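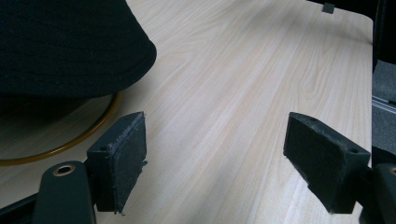

Nolport, May

Home | Data | Notes | Contact

Last updated: May

# Brolell Tide Pool Notes

A plain-text collection of shore sightings from the rock pools at Nolport, typed up from paper notebooks and cleaned up so anyone can open it in a spreadsheet. I've been poking around in these pools since I was a kid, and having years of other people's scribbles in one file is a thrill. I hope you get as much out of it as I have!

## What's in it

There are 2,795 rows. Each row is one sighting of one kind of animal or seaweed in one pool on one visit. If somebody saw limpets and a sea star in the same pool, you get two rows.

The main file is `sightings.csv`. The columns are:

- `visit` – a short code for the trip, the same for every row from that trip
- `pool` – the pool name, spelled the way it is in `pools.csv`
- `common_name` – lower case, singular
- `how_many` – one, few, many or carpet
- `tide` – falling, low or rising
- `weather` – free text, and often very funny
- `note` – whatever else the observer wrote

`pools.csv` lists each pool with its rough depth, whether it gets shade in the afternoon, and which side of the Bundelari ledge it's on. The ledge matters a lot. The seaward pools get proper surf and the landward ones can turn warm as soup by the end of summer, so please don't lump them together if you're comparing animals.

## Where it came from

Most of the early notebooks were kept by Léonie Bailly, who walked the shore in all weather and wrote in pencil (bless her, the ink ones have run). Her notebooks make up 1,547 rows. The rest come from people on the Saturday walks, who fill in a sheet at the car park afterwards.

Léonie's notes are a joy to read. She gave nicknames to pools, and I've kept them in the `note` column even where the pool now goes by another name. "The Bathtub" is Yeom Pool, by the way. It took me two winters to work that one out.

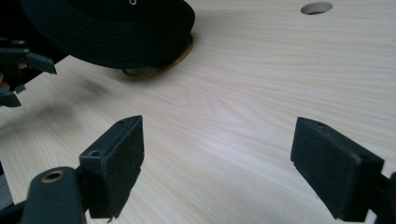
## Things to watch for

Sea snails are a muddle. Early on, almost every small snail was put down as "periwinkle", and I haven't tried to guess which ones were something else. Treat that name as a bin.

Colours are recorded however the observer saw them. "Greenish-grey" and "greyish-green" both turn up for anemones, sometimes on the same sheet.

Blank `tide` means it wasn't written down. Blank `how_many` means the same. Neither means zero, and there are no rows for animals that were looked for and missed. That rules out some kinds of analysis, sorry.

We don't give exact spots for octopus dens. Those rows have the pool set to `withheld`.

## Changes in this version

- Added 600 rows from the last box of walk sheets
- Fixed "chitton" everywhere (I think)
- Split Yeom Pool into upper and lower where the notes made it clear
- Dropped a row that was a shopping list

## Using it

Use it for anything you like – school projects, maps, a quilt, your thesis. Please credit it as Brolell Tide Pool Notes and say which version you used. If you find a mistake, send the row number and what you think it should say, and I'll check it against the page.

Still to do: the seaweed names, which need someone who knows their wracks from their kelps. If that's you, please get in touch!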